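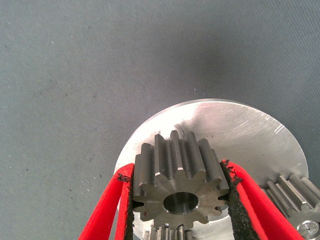

Dear Ms. Goicoechea,

I send you the February report on the gear assembly work, which Pennington has supported since the autumn. The parts are now all in use, and the main part of our time went to the fit between the gears and the plate. I apologize that the table of costs will arrive separately. Gus Benavides is still waiting for one invoice from Ginton.

The set is the same one that we described in the proposal: a round metal plate with a large hole in the middle, and small spur gears which must be placed on it. In this period we completed 618 placements and wrote down the result of each one. In 69 of them the gear did not go fully down. Most of these belong to the first two weeks, when we were using the older gears with the narrow bore.

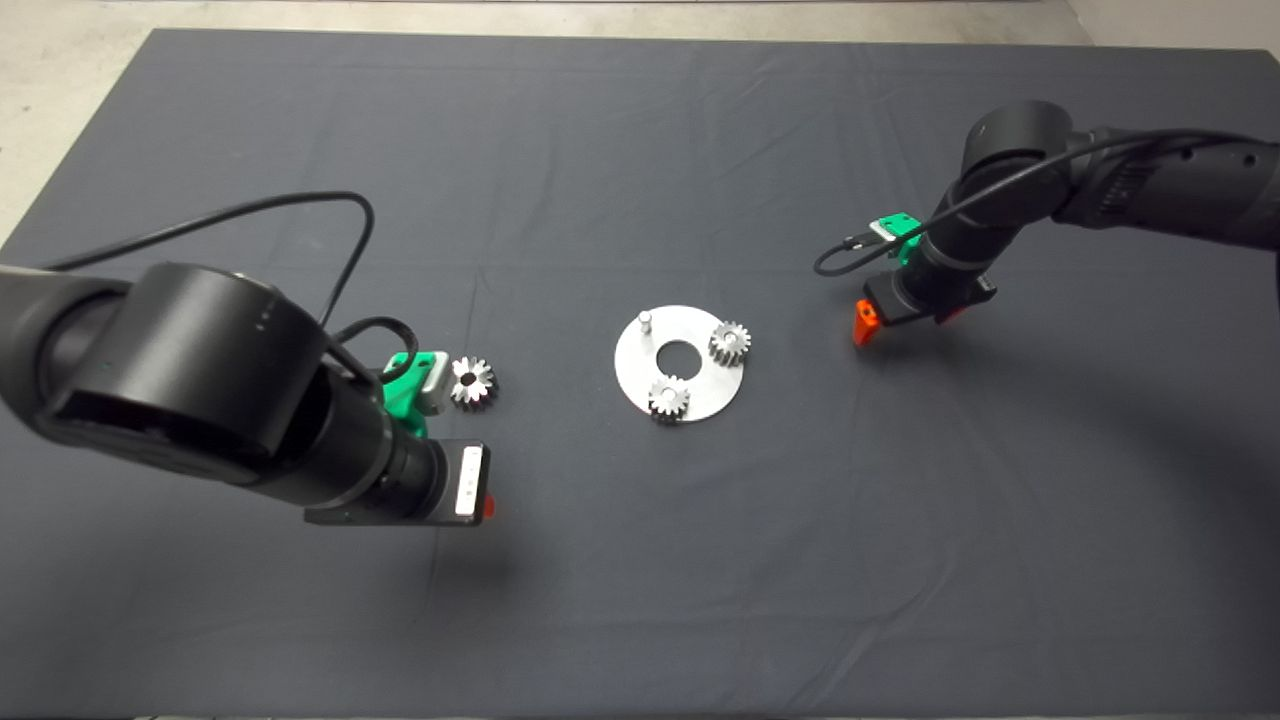
**Endier Workshop, Small Parts Assembly Group**

The position at the peg is the most difficult moment of the work. The peg is short, so a gear which arrives a little tilted can rest on the edge of it and look almost correct from above. We decided to count such a case as failed, also when a light push would be enough to finish it. Everett Pruitt did not agree with this at first. After we compared our notes on a Thursday he accepted it, and the older sheets were corrected in the same way.

A second difficulty comes with the last gear. When two gears are already standing on the plate, the teeth of the new one must find their place between the teeth of the neighbor. We do not yet have a good number for this, as the sheets from the first weeks did not separate the two kinds of failure. The new sheets have a column for it.

The gray cloth stays on the table. We tried the work on the bare tabletop, but the plate moved too easily and the gears rolled when they fell. On the cloth they stay where they are put down. The disadvantage is the dust and small fibers, and for this reason the cloth is now brushed every morning before we start.
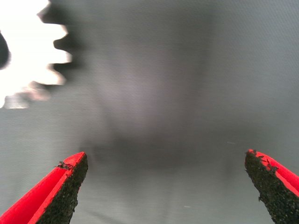

## Condition of the parts

The gears are in good condition. We found no broken tooth. The top face of the plate has fine scratches, which do not disturb the fit, and we do not plan to polish it. Noemi Hutchins measured the pegs again and found 2 plates where a peg was slightly out of line. Both were sent back to Doltance and were replaced without cost.

## Work until the next report

We would like to begin with different starting places for the loose gears. Until now they were often put close to the plate, and this makes the task easier than we promised to you. In the new plan there are 4 starting places, and one of them is well away from the plate, so the gear must be brought over a longer distance.
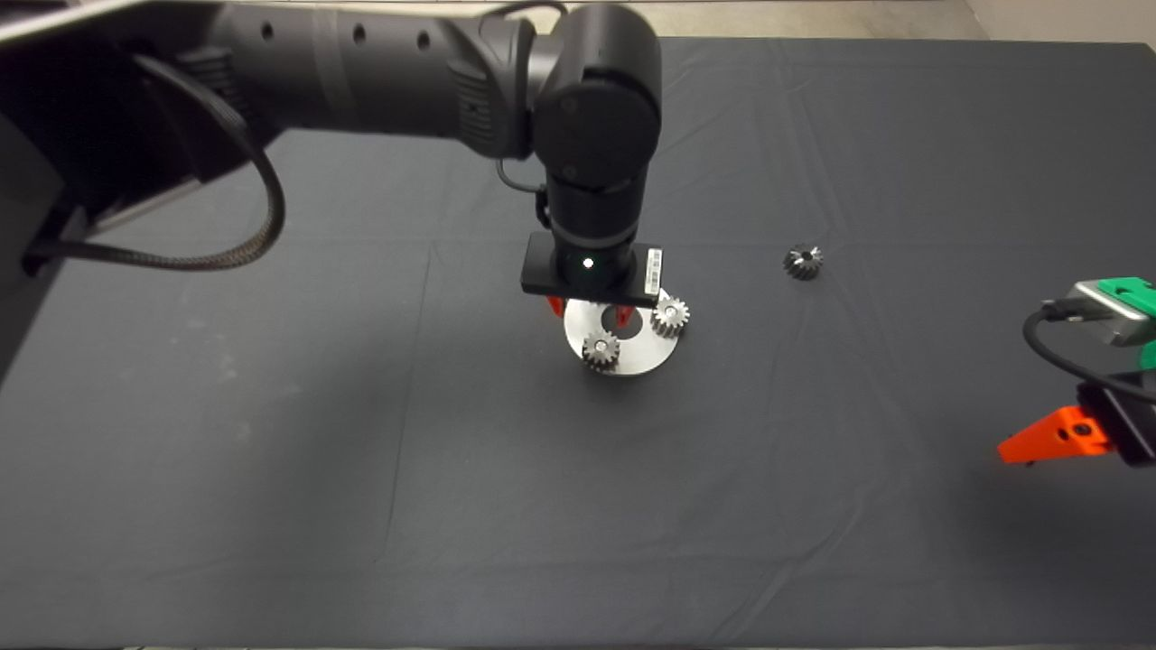 For each starting place we will keep the same order of gears, so that the results can be compared. Clyde Castellanos is preparing the sheets and has marked the places on a paper plan, which I can send to you if it is useful.

One request remains from our side. We have few spare gears with the wide bore, and we would like to move the unused part of the travel money to buy more of them. Please let me know if this needs a formal letter or if your answer by email is sufficient.

With kind regards,
for the Small Parts Assembly Group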